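The designer of Pelevcombe answers the door of her studio with a mug in each hand and apologizes for the stairs, which are steep and smell a little of the bakery on the ground floor. Studio is a generous word for it. There are two desks, a couch that has clearly been slept on, and a wall of paper slips, each one with a villager's name and a grudge.

If you have a phone and a soft spot for small towns, you may have met her work already. Pelevcombe is a free mobile game in which you run a night school for apprentice weather-makers. You enroll students, build them classrooms, and try to keep the one who makes hail away from the greenhouse. It came out in October, and the team at Traltska has been adding to it ever since.

"I wanted to make a school game where the school was a bit rubbish," she says, settling into the couch. "When I was a kid, every magic school in every book had towers and a feast. Mine had a leaky gym. So Pelevcombe starts with one room and a bucket, and you get very fond of the bucket."

Players did get fond of it. The bucket was meant to vanish after the first chapter, when you fix the roof, and so many people wrote in to complain that the team brought it back as a decoration. You can now buy it a hat.

The game opened with 12 students and has 30 today, and she talks about them the way other people talk about nieces and nephews. Her favorite is the fog girl, who was nearly dropped because her power made the screen hard to read. "We tried her six different ways, and in the end we let the fog hide things you'd want to find. Coins, mostly, and sometimes a goose. After that everybody in testing wanted her first, so I felt I'd been right to be stubborn, and I've been unbearable about it."

Writing all of those characters takes a great deal of patience. The last update, which sends the whole school to the rival town of Skostley for a kite festival, has 1,145 lines of new dialogue, and she wrote most of them at the kitchen table between nine and midnight. She reads each one out loud before it goes in. Her dog, she says, has heard the entire game and prefers the parts with the goose.

We get on to the subject of money, because you can't really talk about free games without it. Pelevcombe has timers, like most of its kind, and you can pay to hurry them along. She doesn't duck the question, though she does take a long drink of tea first.

"I'd love to tell you we got it perfect. We didn't. The longest wait used to be far too long, and people told us so, quite rightly, and we cut it. No student is locked behind a payment now. You can earn every one of them by playing, and I check that myself on an old phone with nothing spent on it. I'm on day 77 of that save and I'm only missing the boy who does frost."

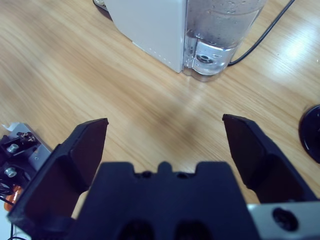
Over a light wooden tabletop, fingers wide open.

What comes next is a chapter called Kusuma, after the island where it takes place, and she is happy to talk about it for as long as I'll let her. The students go there to study with a retired storm-maker who no longer cares for noise. There will be boats, a ferry timetable that players can mess up for one another, and a new kind of class where two students combine their weather. Rain and sun gives you a rainbow, as you'd hope. Wind and hail gives you a repair bill.

"I keep thinking I'll run out of weather," she says, walking me back down to the street. "Then I look out of the window and it's doing something silly again, and I go and write it down."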